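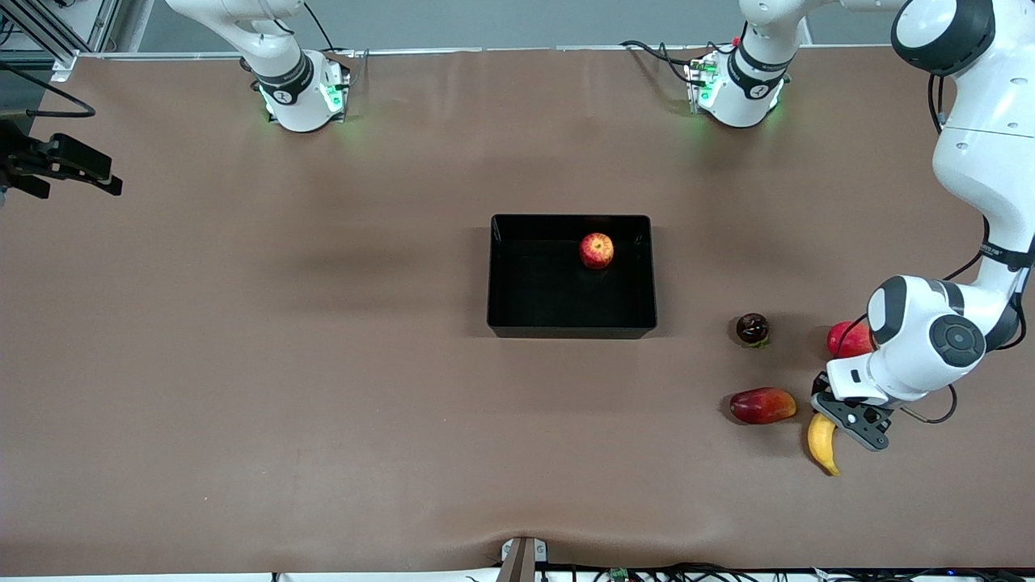

A robot gripper above a banana, with an apple in the tray.

What is the Skullmont kit?

Skullmont is a kit that schools and science clubs can rent from a company called Alitbridge. It has two robot arms, a tray and a program that runs them. The job is sorting: move fruit from the table into the tray.

How does an arm hold a banana?

At the end of the arm is a gripper. It has two fingers that stay parallel, which means side by side and pointing the same way. They close on the fruit from both sides. Too little force and the fruit slips. Too much and it bruises – a plum more easily than an apple.

Who tells it what to do?

You do. The kit comes with 7 lessons, and each lesson adds one command. Lesson one is "open" and "close." Hamdia Alemneh, who wrote them, says most classes need two tries at lesson three, where the arm has to turn its wrist.

What does it cost?

A week's rental is $740. The kit can lift up to 400 grams, so leave the melons at home.

Updated August 2, 2018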